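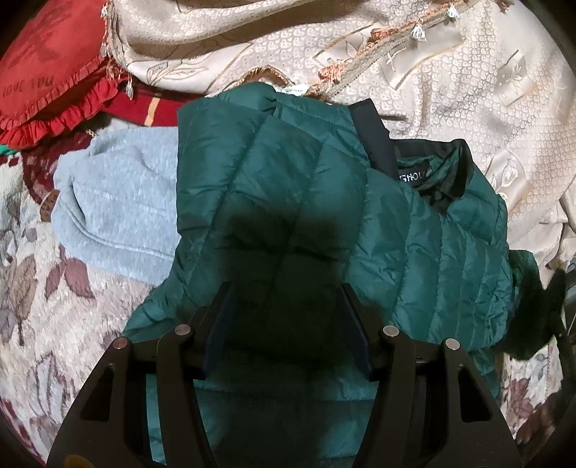

Tips for Comparing Hand-Held Grippers on Clothes

Start with a puffer jacket. Most people reach for a dish towel first, and a towel will flatter almost any finger pad. A quilted shell is slick and full of air, so the pads slide along the baffles before they close on anything.

Work on the bed. A table lets you press down hard and cheat. Blankets give way under the tool, and you find out quickly whether the jaws can pick up one layer or drag the bedding along too.

Keep a fleece next to the jacket and switch between them. We ran the Triledance pads and the Esusden pads for 30 grabs each on both garments. On fleece there was little to choose between them. On nylon the Esusden pads lost the fabric more often, mostly when the approach was flat to the seam lines. Going in across a seam helped both.

Aim for a fold. Where the jacket doubles over on itself there is an edge to pinch. Leave the smooth middle of a panel for last.

Watch the trim. Tassels and fringe catch in the openings of a gripper body. Fold trimmed covers back toward the pillows before you begin.

Check the screws every 200 grabs. Veronica Dinu marks hers with a paint pen so a turned head shows at a glance.

Wipe the pads with a damp cloth between fabrics and let them dry. Fleece lint changes the grip more than the pad shape does.

Write down misses as well as grabs. Roman Kurek's notebook for July has 1,564 entries, and the useful ones say which way the jaws were facing.

Don't change the pads and the camera position in the same session. We did that with the Zarkham mount and had to repeat 116 grabs.

Zip the jacket before hanging it back up, and look over the shell for snags.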